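# Clear plastic bottle with a white band, trash or recycling??

Sorting out the workroom before we move, so many of these. Do I have to get the band off first?
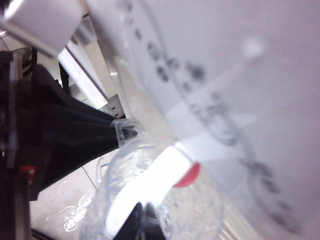 *one of the bottles, white band with the red spot at one end*

Town sheet only says "plastic bottles, empty." Nothing on labels or rings. I have 40 of them in bags and the Ekico pickup is soon. Also a pile of black fabric, seperate question I guess.

**3 replies**

**Answer 1** — 17 votes

Depends on who collects. Ekico takes clear bottles with the band left on where I am (Espinoza side). Empty, quick rinse, cap in the bin if its loose. If you want it off anyway — warm water, ten minutes, then peel from one end. Don't use a knife, I slipped on one in September and needed stitches.

Fabric doesn't go in with plastics. Bramatach has a textile bin by the gate.

**Answer 2**

just toss it

**Answer 3** — 2 votes

Check the bottom for a number first. 1 or 2 is fine at Sutach, they turned away my 5s. And don't tie the bags shut, they want them tipped out loose. Limit was 200 per drop off last I went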